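Storage session, part two -- open bins and small goods

Opening point. Most of the complaints we log at Wendow about small items are bin complaints. The stock is fine and the label is fine, but the thing is lying in a corner under something else and the picker gives up. Last count was 393 tickets, March only.

Metal against plastic. Sheet metal keeps its shape and the walls stay upright when bins stand one behind another. The floor scuffs early. Scuffing is cosmetic and should not be used as grounds for replacement (Landeg did this for a year and spent a great deal on bins).

Fill level. Mention the Trotia rule: mixed bins are capped at 22 items. Below that level most things lie on the floor of the bin in a single layer. Above it, round items ride up on flat ones and slide when the bin is pulled.
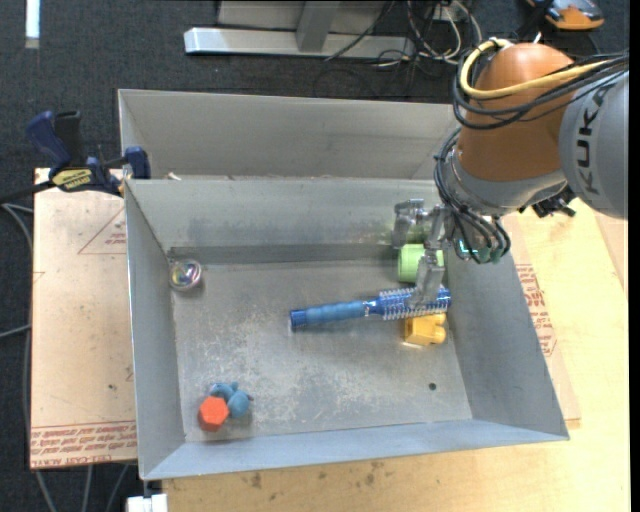

Round items are the awkward class. A hairbrush with a cylindrical head has a handle much thinner than the bristles, so it rests at a slight tilt and turns when pushed. Bristles also catch on neighbours. Toy blocks with knobs behave better but wedge against brush heads near a wall.

Walls. Keep this short. Anything within a hand's width of the end wall takes longer to get out. Hitau timed 100 picks from the corners and 100 from the middle -- give the ratio only if asked, the method was loose.

Table surface. Bare wood is acceptable. Bins creep on it under repeated handling, so mark the corners with tape and check them at the start of each shift.

Catalogue. 2569 lines at present, sorted by longest side. Proposal is to add a second field for shape: flat, boxy, round, mixed. Pause for questions before the costing slide.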